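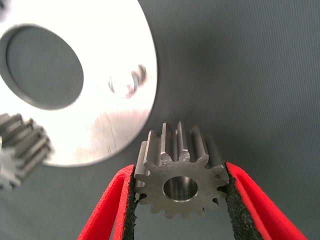
Small Parts, Patient Hands: October at Trarkola

Welcome back to our gallery, and thank you to everyone who wrote in after the last one (we do read them all, even when Csenge takes a while to answer!). This month has been all about gears, and about gathering enough good examples for Hopkin, our learning system, to have a fair go at putting them together.

Radwa Shehata and Kvido Jurčo have been sharing the driving, in turns of 20 minutes with a nice long cup of tea in between. We keep the slow attempts and the clumsy ones too, with a note beside each, and Radwa's notes are a pleasure to read.
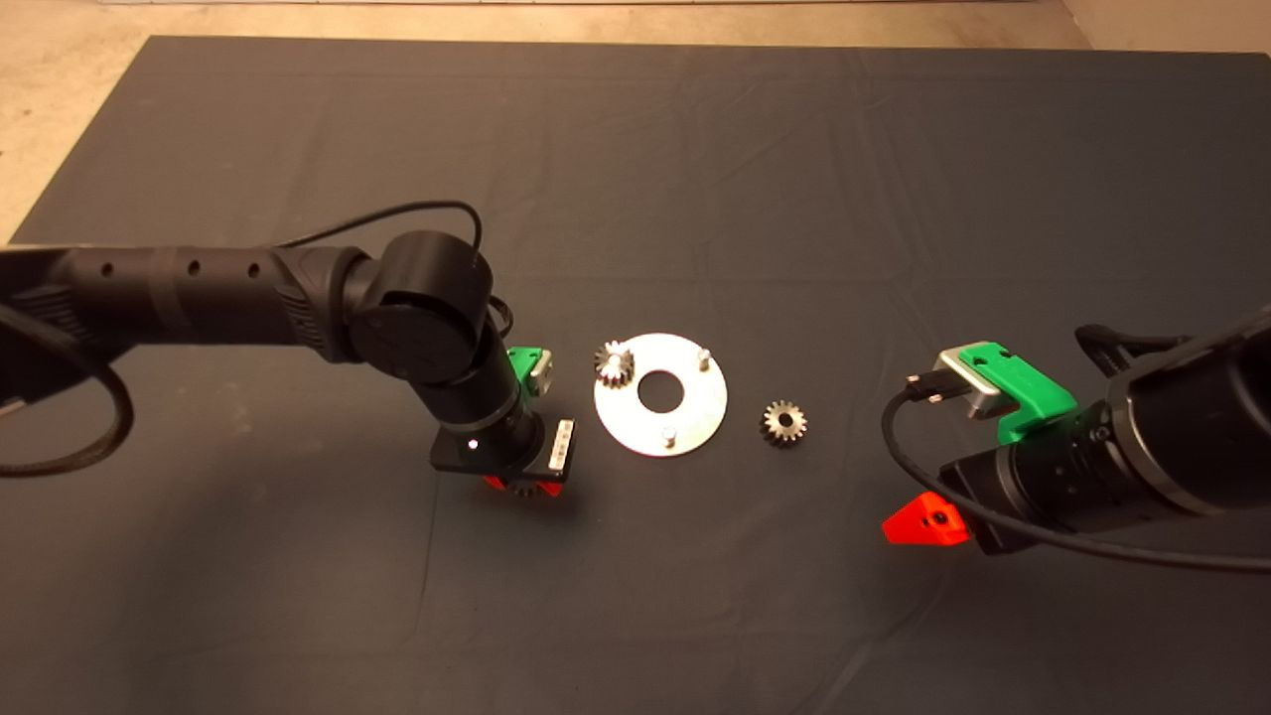 Zdislava Šimko plans each batch, and she likes the parts to start somewhere new every time, so that Hopkin doesn't simply learn one spot on the cloth by heart. A batch is 14 attempts, and then whoever is driving swaps over, though Kvido has been known to plead for one more.

Miloslav Zelenák looks through the recordings in the evening, and he would dearly like more examples where a gear is picked up at an awkward angle. We'll be making a start on those next, probably from 10 in the morning, once the kettle has been on.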